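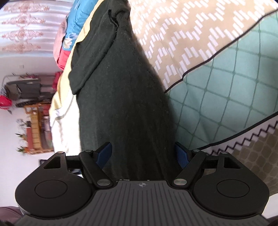 Tredance Huanca Edition - in-game equipment

Type: Off-hand charm, heavy class
Game: Nalen (all versions after the January patch)
Slot: Off-hand only. Wont fit in the belt slot, people keep asking.
Required level: 30
Weight: 2

Stats

Durability: 700. Drops by 1 for every blocked hit, not for misses.
Guard: +115 against physical. Nothing against curse damage, bring a Nernine ward for that.
Range: Self. With the Huanca rune socketed, extends to party members in the same room. Doors count as a wall even when open.
Speed: Slight penalty on dodge rolls. Sprint unaffected.

Abilities

Stone Echo: Stores the last hit blocked and gives it back on your next heavy attack. Only stores one. A second block overwrites the first, even if the first was way bigger.

Second Wind: Refills stamina when you drop under a quarter health. Long cooldown, resets at shrines. 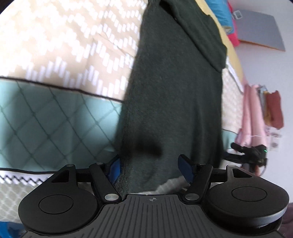
Cooldown does not reset on death, so dying on purpose to get it back is a waste of time. Resets on fast travel too but only to a shrine you've already lit.

Weaknesses: Fire. Anything that drains stamina before the charm triggers. Useless underwater.

Where to get it

Sold by the Huanca trader once the bridge quest is done. Can also drop from the Nernine gate boss, low odds, didnt get one myself.

Repair: Any smith. Runes stay in, no need to pull them first.

Upgrade path: Goes to Tredance Elder. Keeps Stone Echo, loses Second Wind. Most tank builds stay on this one.

Page by Yaneth Cusi, last edit September 24, 2021. Elder stats still to add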